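# Chapter 8: A First Workspace for Your Arm

By now you have an arm that moves when you tell it to. It homes, it waves, it has probably knocked over a mug. Good! This is the point where a lot of home builders race ahead to the clever software, and I understand the pull completely, but I'd like you to spend one chapter on the table first. A plain, well-behaved workspace will save you more evenings than any piece of code in this book.

The layout we'll follow belongs to the Emville shared workshop, where Sawsan Salameh built the bench over a few weekends in September and then kept fiddling with it all winter (as one does). She had a wooden tabletop, a roll of masking tape, a sheet of dark matting and some white panels. Everything else on the bench is robot hardware and its wiring.

## 8.1 Start with the surface

A bare tabletop looks flat until you ask a gripper to work a few millimeters above it. Then you discover the grain, the varnish, the spot where someone once set down a soldering iron. A mat evens all of that out. It also gives a little when a fingertip comes down too far, and your fingertips *will* come down too far.

Pick a dull color. Gray is wonderful. A shiny mat throws back every lamp in the room, and a patterned one gives your vision code far too much to get excited about. Tape it at the corners and press the tape down hard onto both the mat and the wood. If one side still creeps, add a strip partway along it.

Here is the bench with one practice object out.

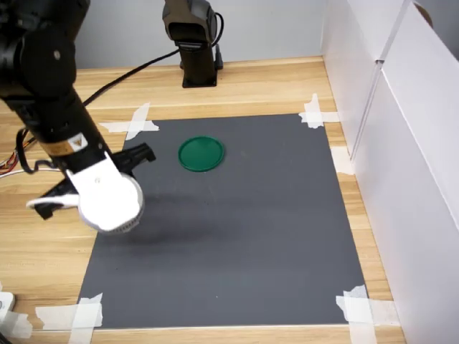
*Figure 8.1. The practice bench: a mat taped to a wooden tabletop, with upright white panels along the right side.*

Look at how little is on the mat. The object is green, the mat is dark gray, and the two are easy to tell apart by eye or by software. Sawsan's rule is that anything the arm isn't meant to touch lives somewhere else, and I've stolen that rule for my own garage.

The panels are worth copying too. They give the bench a plain side, so people walking past in bright sweaters don't wander into your color readings. If you're working against a wall, you already have one side for free.

Give the cables some thought before you close anything in. Move the arm slowly through its whole reach, by hand if your model allows it, and watch the slack. You want enough that nothing pulls tight at full stretch, and you want the loops to stay clear of the fingers. Do this with the power off the first time.

> **Workshop note.** Write your mat's position on the table itself, in pencil, at two corners. The day you have to peel it up to clean underneath, you'll be delighted you did.

## 8.2 Choose a first object

Everybody wants to start with a cube. Cubes are fine, and we'll get to them in Section 8.5, but I have a real soft spot for the humble lid. It's flat, it's cheap, it survives being dropped, and it is harder to pick up than it looks! A cube offers you two tall parallel faces. A lid offers you a low edge and dares you to find it.

That low edge teaches you about height. Come in too high and the fingers close on air. Come in too low and they press into the mat, and the motors begin to complain. Between the two lies a narrow band where the grip works, and finding it is the whole of Exercise 8.1.

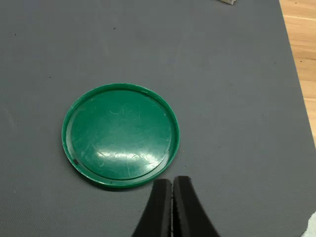
*Figure 8.2. Gripper fingers beside the rim of a green lid. Note the lighter texture on the inner faces of the fingers.*

Two details deserve a moment. The first is the surface of those inner faces. Smooth, hard fingers slide off smooth, hard plastic, and a slightly rough lining helps enormously. If your own fingers are bare printed parts, glue on a thin layer of foam or rubber and trim it flush with a sharp blade.

The second is the bright patch on the lid. Glossy plastic under a lamp can turn nearly white in places, and a program hunting for green will see a lid with a bite taken out of it. Move the lamp before you touch the code. I once lost a whole evening to threshold values when all I needed was to swing the light toward the ceiling.

## 8.3 What you'll need

- A mat, dull and plain, larger than the area you plan to work in
- Masking tape
- Upright panels for at least one open side
- A lid with a raised rim, in a color that stands out from the mat
- A notebook, paper, with a pencil tied to it

## 8.4 Keep a log from the start

Every attempt gets a line: where the lid was, how high the fingers were, what happened. Sawsan's first notebook has 194 lines in it, and I love reading it. Attempt 16 says only "pushed it off the mat again." Attempt 28 is underlined twice.

Set your own target low for the first session. Put the lid in one place, mark that place, and try for eight attempts from exactly the same starting pose. Change one thing, then run eight more. It feels slow while you're doing it, and then you look back over the page and the pattern is sitting right there in your own handwriting.

Power the arm down now, fetch your tape, and clear the table. Exercise 8.1 begins with the mat.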